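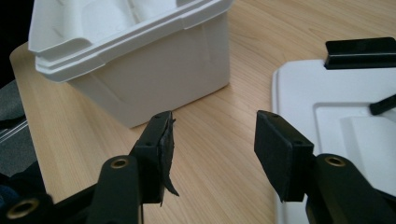 手持夹爪与桌面上的白色塑料容器、盒盖。左侧指端的黑色泡沫垫已有破损。

从“拿得起”到“放得准”:访本科生机器人操作实践项目组
2019年3月

莱特布里奇(Leltbridge)机器人操作实践项目面向本科二、三年级学生开设,属学院创新实践课程的组成部分。项目以日常容器的开合、搬移与归位为研究任务,要求学生使用手持夹爪采集操作示范,再将整理后的数据用于机械臂的训练与测试。本学期项目进入第二阶段,院刊编辑部就课程设置、数据采集及赛事准备等问题,采访了项目指导教师和学生代表。依照院刊惯例,受访者均不具名。

谈及选题,指导教师表示,项目组最初拟定的任务是分拣积木,经两周试做后改为容器与盒盖。“积木形状规整,学生很快就能掌握,后面可讨论的内容不多。盒盖则不同,它薄,边缘有台阶,有的还带锁扣。夹在哪里、以什么角度接近、松手时盖子会不会滑动,都需要学生自己判断。”该教师认为,本科阶段的实践课程应当选择学生在家中也能反复观察的物品,“他们回宿舍打开一个收纳盒,就能想到课上的问题。”

项目现使用的夹爪由学生依据耶什日·杰林斯基夹具图纸的简化版本改制,组内习惯称为“杰林斯基(Zieliński)型”。

负责机械部分的学生代表介绍,改制工作主要集中在指端。“原图纸的指面是硬的,夹光滑塑料容易打滑。我们加了一层泡沫垫,摩擦力够了,但垫子成了消耗件。”据其说明,垫片的磨损多从边角开始,先是起毛,继而翘起,最后整片剥离。两侧磨损程度往往并不一致,与操作者的用力习惯有关。

对于垫片破损后是否应立即停止采集,项目组内部曾有不同意见。上述学生回忆:“一部分同学认为,垫子坏了,接触面就变了,前后的数据不能放在一起。另一部分同学认为,真实使用中夹爪本来就会磨损,全部用新垫片采集,模型反而没有见过旧垫片的情况。”经讨论,项目组决定保留垫片磨损条件下的示范,但须在记录表中单独标注,并与完好垫片的数据分开统计。指导教师对这一处理方式给予肯定,同时指出,标注标准仍需细化,“‘轻微’和‘严重’由谁来定,目前主要靠当班同学的经验,这一点要在学期内解决。”

关于数据规模,负责数据整理的学生代表提供了以下情况:第一阶段计划采集示范2000条,至去年12月全部完成;经复核,其中358条因起始位置不合要求、记录中断或标注缺失被剔除,未进入训练集。“剔除的数量比我们预想的要多。原因很琐碎,有的是开始录制时手已经伸出去了,有的是结束后忘了按停止。”该学生表示,项目组随后修订了操作规程,规定每条示范开始前夹爪须完全张开,并在物品前方短暂停留,任务完成后再退回起始位置。新规程实行后,复核工作量明显减轻。

采集时的桌面布置亦有规定。容器与盒盖分开摆放,位置和朝向由值班学生按随机表确定,夹爪从桌沿一侧进入。学生代表坦言,随机表在推行初期并不受欢迎。“大家习惯把东西摆得端正,看着舒服,自己也好操作。但是摆得太整齐,机械臂学到的就是那几个位置,稍微挪一点就不会了。”指导教师补充说,光照条件也被纳入记录,窗帘开合与顶灯状态均需填写。

在课程组织方面,项目采取分组轮换制。每组学生依次承担操作、记录、复核和设备维护工作,任何一项均不得长期由同一人担任。指导教师解释了这样安排的考虑:“操作最有意思,复核最枯燥,如果任由学生自己选择,分工会很快固定下来。做过复核的学生再去操作,动作会规范得多,他知道哪一种失误会给别人带来麻烦。”课程考核以实验记录、阶段报告和口头答辩为依据,机械臂最终的成功率不直接计入成绩。

采访中,学生代表多次提到费克波特(Ferkport)学生操作赛。该赛事设有容器整理单项,参赛队须在规定时间内完成取盖、对位、合盖等动作,物品由主办方现场提供。项目组去年首次参加,完成了取盖环节的全部测试,但在对位环节失分较多。“现场的盒子比我们练习用的深,盖子也更重,夹起来以后前端往下沉,”曾随队参赛的学生说,“我们在练习中只用过一种盒子,这是准备上的疏漏。”

赛后,项目组扩充了练习物品的种类,并与提供软件支持的尤萨德(Jusard)工作室商定,在采集软件中增加物品编号一栏,以便按容器类型检索示范。新功能已投入试用。学生代表反映,编号录入目前仍需手工完成,换用物品时偶有漏填,希望后续版本能够加入提示。

被问及参与项目的收获,负责数据整理的学生表示,自己入组前以为主要工作是编写程序,入组后大部分时间用于核对记录。“一开始有些失望。后来训练结果不好,我们逐条往回查,发现问题出在盖子的朝向标反了,程序没有错。从那以后,我对填表这件事认真了很多。”负责机械部分的学生则希望继续改进指端垫片的固定方式。现行做法以粘贴为主,更换时残胶不易清理,该生正在试做可整体拆换的指套,首批样件预计于本学期内装机。

指导教师也谈到了项目存在的困难。其一是设备数量有限,高峰时段各组需要排队;其二是低年级学生先修课程不足,对坐标变换等内容理解较慢,需要另行安排辅导。本学期项目组已将辅导课固定排入课表,由高年级学生协助答疑。该教师同时表示,项目暂不扩大招收规模,“先把现有学生的训练时间保证好,设备跟上以后再谈增加人数。”

按照计划,第二阶段将新增带锁扣盒盖的开合任务,首批采集192条示范,其中94条由首次参加项目的学生完成,其余由第一阶段成员承担。两部分数据将分别训练、分别测试,以考察操作者的熟练程度对结果的影响。阶段报告完成后,将在学院实践教学交流会上宣读,并存入课程资料室供后续年级查阅。

(院刊编辑部)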